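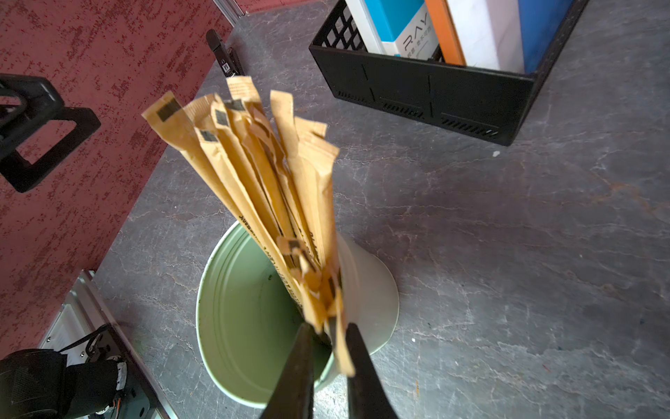

The valley where the signal ends

On the road up to Meireles there is a curve, just after the old sawmill, where every phone call dies. The people who live above this curve know it very well. They say "I am coming to the curve" instead of goodbye, and the person on the other side understands.

Zuleica Lopes has been driving this road for 26 years, first as a school bus driver and now as the manager of the village telephone cooperative. When I visited her in the winter, she had two phones on her desk and neither of them had a signal. The third one, with a cord, was ringing.

"The big carriers came here many times," she told me. "They were always polite. They looked at the map, they drank coffee, and then they went home and made a calculation."

The calculation is simple to understand. Meireles has 334 homes, spread over three sides of a mountain. One tower can't see all of them. To build two towers, and to bring fiber to both, costs more than these homes will pay back in a very long time. So for years the village had a slow copper line and, on the south side, a weak signal from the town of Dultov, on the other side of the lake.

What changed is the size of the equipment. The cooperative is now building its own wireless network with small radios from a company called Roson. Each radio is mounted on a pole or on the wall of a barn, and it passes the traffic to the next one until it arrives at the fiber point by the church. The plan has 46 radios. When I was there, the crew had put up a little more than half of them.

I went with the crew for one morning. The work is slow, and most of it is talking. A farmer wanted to know if the radio would disturb his cows. Another one had agreed in the fall but had changed his mind, and wanted the box behind the chimney, where it would be of no use. Lopes sat in his kitchen for almost an hour. In the end the box went on the side of the chimney, painted gray.

The speed is modest. Homes near the church get around 50 megabits per second, and those at the end of the chain get less. Snow is a problem too, because it collects on top of the boxes and pulls on the brackets. The crew has tried three kinds of bracket and does not love any of them.

There is also the question of who will repair the network later. For the software the cooperative has a contract with Skirus, a small firm in Dultov, which watches the radios from a distance and restarts them at night if necessary. For the ladders and the cables there are two technicians, and one of them wants to retire.

I asked Lopes if she was worried about this. She said that she was more worried about the curve. The sawmill belongs to four cousins who do not speak to each other, and all four must sign before a radio can go on the roof. Two have signed. The third lives abroad and has promised an answer by May.

On the way down I had her on the line, because I had forgotten to ask how to spell the name of the lake. She started to tell me, and then I came to the curve.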